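Cludatden Door Revival Balm, 50 ml tin — review
Posted 23 Nov 2022

I should say first that I'm a bit daft about old doors. When we took on the flat in Cendham, everyone asked about the kitchen and I kept going on about the doors, all of them brown, scuffed and badly in need of some love. So when a neighbour handed me half a tin of Cludatden balm I was probably an easy convert, but I've since bought two more with my own money and I'm still delighted with it.

It's a soft wax that you rub in with a cloth, leave for 30 minutes and buff off. No fumes to speak of, just a faint smell of oranges. The tin says to work along the grain and to use less than you think, and both bits of advice are good. I used far too much on the first door and spent the whole evening buffing!

The door I was most keen to try was the one off the hall, with all those long amber and chestnut streaks and a few pale smudges higher up.

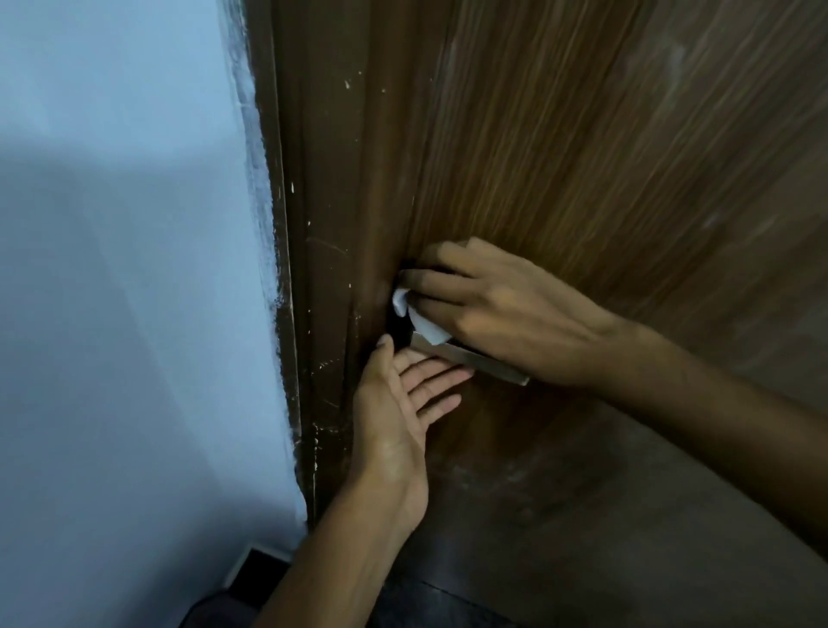 Hall door, with white specks on the frame

Two coats later the streaks look rich and warm, and the dull part near the bottom has come up beautifully. The pale scuffs have nearly gone — I have to tilt my head to find them. The thin scratches on the frame are softer too, though I can still feel them with a fingernail.

What it won't do is shift paint. Whoever did our walls was generous with the white where they meet the frame, and the balm slides straight over it. I got the worst off with a plastic scraper from Rineton and a lot of patience, and waxed afterwards. The grooves in the moulding want an old toothbrush.

One grumble: the lid is a pig to open with waxy hands. Otherwise I'd buy it again tomorrow, and I've got my eye on the bedroom doors for January.

561 people found this review helpful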